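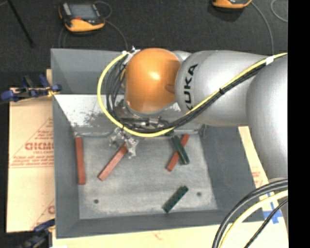 About us

Hi, I'm Adjoa Dankwa, and I look after the bin-picking cell at Juddale. There are four of us here most days, in a unit at the back of Stestmont, and between us we set up, service and fix small robot cells for workshops and colleges that don't have their own robot person. That's the business. I get asked what we do all day often enough that I thought I'd write it down properly, using our own cell, as it's the one I know best (and the one I'm allowed to be rude about).

The arm is a KUKA and its job is picking coloured wooden blocks out of a grey bin. People visit expecting something flashier! But blocks are great. They're cheap, they don't mind being dropped, and when two of them land half on top of each other you learn a lot about your gripper in a hurry. Every customer job starts out on the blocks before we go near the real parts.

How the cell gets set up

Fiifi Laryea does the heavy end, so mounting and power. Once the arm is bolted down I place the bin and teach the corners, slowly, with the speed right down and my thumb where it should be. The walls of our bin slope inward, and that catches people out. A gripper that has loads of room at the top of the bin can have very little by the time it reaches the floor, and the bit that hits first is usually the mounting plate, well above the fingers everyone is staring at. So I teach the walls as well as the corners - it adds half an afternoon and I've never been sorry.

Then cables. I could go on about cables all day. They have to follow the arm through its worst twist without pulling tight, and they also can't flop about and snag on the bin. We leave a loop at the joint, tie it further along the link, and then run every axis to its limits by hand while somebody else watches the loop. If it rubs, we cut the tie and start over. Wumpini Kwofie has redone one cable run 4 times in a day and was right every time, which was annoying.

Looking after it

My routine is pretty plain. Mondays I wipe the bin floor and check the gripper fingers for play. Blocks shed a bit of paint and dust, and a dusty floor changes how they slide when the fingers nudge them. I go over the cable ties, feel along the cables for flat spots, and run a set of 130 picks at half speed with the log open. If the misses are all over the place I leave it alone. If they bunch up along one wall, the bin has probably been bumped, and I re-teach the corners before I touch any settings. I used to do it the other way round and wasted a lot of evenings.

The fingers get swapped in July, when Quaye (our machine shop neighbours, lovely people, terrible coffee) shut for their holidays and let us use their bench. We keep 2 spare sets on the shelf. The worn ones go in a labelled tub, because Kwaku Baidoo likes comparing the wear marks and has caught a crooked mounting plate that way.

When it breaks

It's mostly small stuff. A connector works loose, a finger screw backs out, someone leans on the table. Our longest repair started as a gripper that wouldn't close on every pick. We changed the fingers, then the valve, then got cross with each other, and it was a pinched signal wire inside the bundle that only opened up when the wrist was turned hard one way. We now wiggle-test cables first on every call-out, whatever the customer thinks it is.

We write everything in a repair book, which is paper and lives beside the cell. It had 167 entries at last look, and mine have the worst handwriting. When you hand a cell over to us we start a book for yours too, and it stays with you if you ever move on to someone else.

Working with us

If you've got an arm that's sulking, or one still in its crate, give us a shout. Edem Alhassan answers the phone and will ask what the machine was doing right before it stopped, so have a think about that before you call. Photos of the cable run help heaps. We cover Stestmont and out as far as Grenel, and we're happy for you to come and try our cell first - wear closed shoes, and ring ahead so I can have the kettle on.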